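Stop Treating the Grippers Like Staplers

1,342 shares | 11 comments

I have an unpopular opinion about maintenance, and I'm going to give it to you before the coffee's finished: the best-kept robot in your building is probably the one that needs it least.

Think about it. The arm gets a service contract. It gets a laminated card on the side, a grease schedule, a guy from the vendor who drives out twice a year and wears special shoes. Meanwhile the handheld grippers – the ones people pick up and squeeze all day so the arm can learn what a decent grasp is – live in a drawer with the zip ties. Somebody drops one, looks around, puts it back. I've done it. You've done it too, if you've ever worked with a pair of these things.

I look after the setup at a little outfit called Trolla, where we teach machines to put things away. Cups, wrappers, socks, the general fallout of people living and working in a room. I came to it from fixing packaging lines, so I arrived with a wrench and a lot of confidence, and the first pair of handhelds I was given humbled me inside of a week. We call ours the Asetti pair, after the first place we ever used them, and I have rebuilt the left one so many times that I'm not sure any of the original is still in there.

What went wrong that first week was dumb. We had a batch of 236 recordings, and the arm trained on them would reach for a cup and close its fingers just shy of it. Every time! It looked like it was being polite. Everybody had a theory. The software people thought it was lighting. I thought it was the software people. We re-ran the calibration on the arm twice and I tightened every bolt I could get a hex key on, and it was still grabbing air.

Then Ülle Venckus, who had been in the building for maybe an hour, took the left gripper out of my hand and wiggled the marker cube. It moved. You could feel it more than see it, a tiny little tick when you twisted it. The cube is what tells the system where the hand is, so if the cube sits crooked on the gripper, the hand is crooked in every recording you make, forever, and no amount of fussing with the arm is going to fix that. The screw behind it had backed out. One screw. I had walked past it with a hex key in my pocket for four days.

So that's where my opinion comes from, and I hold it the way you hold opinions you paid for.

I think whoever squeezes the gripper should be the one who checks it. I know the argument against. Nele Wendt, who ran the line at Vurkenberg when I was there and still calls me up to disagree with me, says operators should operate and techs should tech, and that the minute you hand everybody a screwdriver you get seven different ideas of "snug." She's not wrong about the snug part. I've seen a marker cube cracked clean through by somebody being thorough.

But a tech sees the tool for a few minutes in the morning. The operator has it in their hands for the whole shift. They know when the trigger has gone mushy, and they know when the fingers have started coming together a little off to one side. What they mostly don't have is anybody who's told them that's worth mentioning, so they do what any capable person does and compensate. They tilt the wrist a bit. They squeeze harder. And then the arm learns the tilt and the squeeze, and you've got a robot with somebody's bad habit and a brand-new problem to chase.

My routine takes 30 seconds a side, if you don't chat. Twist the cube between finger and thumb, and if it ticks, stop right there and come find me. Open the fingers all the way and let them close slowly, watching the tips meet. Wipe the marker faces with a dry cloth (dry! the spray stuff lifts the print). Look along the fingers for nicks, especially on the inside curve where they pinch. Then put both hands out in front of you like you're about to carry a tray and see if anything feels different from yesterday. That last one isn't in any manual and I'd fight for it over the other four.

Do it again after lunch, too. About half of the loose cubes I hear about turn up in the afternoon, and my guess is the grippers get set down in a hurry when the food shows up.
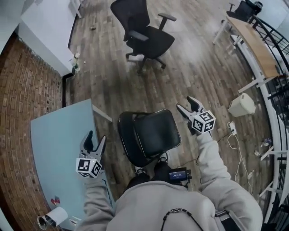 One gripper low over the desk, the other out ahead with its fingers open.

You'll notice I haven't said anything about a clean room. I get asked about it, mostly by visitors, who expect a lab with white coats and find office chairs and a paper cup lying on its side. My view is that the mess can stay. The room is what the robot has to cope with, and a tidy one teaches it very little. Cables on the floor are a different matter and I'm a nag about those, on account of people's ankles. But I'd take a scuffed floor and two good grippers over a spotless floor and a cube with a tick in it, any day of the year.

The other thing I'd change is the spares. We used to order a finger when a finger broke, which meant December was spent with one good gripper and one that was mostly tape. Now there's a box – Iwasaki, it says on the lid, from whatever it held before I got to it – with fingers in matched pairs, cube screws, and a small tube of thread lock that I guard with my life. Swap fingers in pairs. A new one against a worn one closes crooked, and you'll be back at the politeness problem by the end of the day.

Nele thinks I've gone soft and that this is all a checklist with feelings. Maybe! She also asked me last month to send her the checklist, and I notice she hasn't sent it back with corrections, so I'm taking that as a yes until I hear otherwise. The vendor guy is due again soon to grease the arm. I'm going to hand him the left gripper and see if he twists the cube.

Reader comments

palletjack_dee: We had the same thing with a loose camera mount on a picking cell. Three weeks blaming the network. Checking it is now the first line on the shift sheet and people still skip it.

M. in shipping: Disagree on operators doing the checks. I've got a crew that changes over at 2 p.m. and half of them would use the thread lock on everything, including the desk. Give me one tech and a logbook.

old_grease: What strength thread lock are you using on the cube screws? I went too strong once and had to drill one out.

reply from the author: The weakest they sell, and only a dab. I also went too strong once. We don't talk about that gripper.

torquewrench_lu: Matched pairs on the fingers, yes, thank you. Been saying this to purchasing for ages, they keep buying singles.

Last updated in December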